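Search this site Search Menu

Final project report: why our gripper recordings lost tracking
Posted in November by the Drekance student team

1. Background

In our final year project we wanted to teach a small arm to put cutlery and cups in a tray. The arm learns from recordings which people make with a handheld gripper. Our supervisor gave us one semester and a bench in the shared lab. We planned to record 200 demonstrations, and we finished with 212, so at first we were satisfied.

The problem was discovered only when we processed the data. Of the 212 recordings, 54 could not be used. In these recordings the position of the gripper jumped by a large distance between one moment and the next, and then it jumped back. This report is mostly about that fault, as the training part was delayed by it and we could not finish everything we had proposed.

2. What happened

The first sign was not in the data but on the arm. We trained a first policy with all recordings, without checking them one by one. On the third trial the arm moved down very quickly and pushed the tray off the bench. The speed limit in the controller was set to the default value of the Prollonar package, and this value is too high for a bench where students stand close. One team member pressed the emergency stop. No one was hurt, but the tray was cracked and one finger of the arm was bent.

We reported it to the lab the same afternoon and stopped all trials on the arm until we understood the reason.

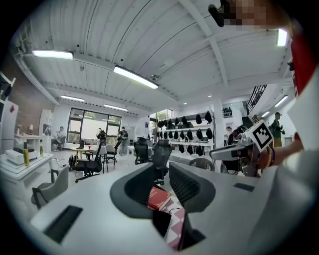 Our tracking method uses two sources. The camera on the gripper estimates its own movement from points in the room, and the software from Vieira then corrects this estimate when it sees a printed marker. We believed that the second source would always help the first. In a room like ours it has some difficulties. The big windows are very bright in daylight, the floor reflects the light, and the white table fills a large part of the view with almost no texture. The marker is on top of the other handheld gripper, so it moves together with the hand of the person who holds it. The software did not know this. It treated every marker as a fixed point in the room.

So when two persons recorded near each other, each camera could see the marker of the neighbour, and the correction pulled the estimate to a wrong place. When the neighbour lifted the hand, our own gripper seemed to fall.

3. How we confirmed it

We repeated one simple motion in three conditions: alone, with a second gripper lying still, and with a second gripper moving. In the first two conditions the track was smooth. In the third one we got the same jumps as in the bad recordings. We then covered the marker with a piece of cardboard and the jumps disappeared.

We also tested with the blinds down, because we suspected the windows first. The track became a little less noisy, but the jumps stayed. We lost almost a week on this wrong idea.

4. Changes

Each marker now has its own number in the settings file, and moving markers are ignored in the correction step. The processing script compares neighbouring positions and rejects a recording if the step is too large. The old version wrote a warning to the log, but the log had more than 2000 lines and we did not read it.

On the arm, we reduced the speed limit and added a floor height which the gripper cannot pass. The emergency stop is now held in the hand during each trial. Before, it was lying at the end of the bench.

5. Remaining problems

We did not recover the 54 recordings. Maybe it is possible with the raw video, but our storage on the Brolent server was already full and part of the video was deleted. The replacement finger has a slightly different colour and surface from the old one, and we have not tested if this changes the grip. The second policy has been trained only on the good recordings and has not run on the arm yet.

Related items
Drekance mid-semester report: building the tray bench
Calibrating a wide-angle lens with a printed board
Lab safety notes for student groups
Prollonar controller: settings we changed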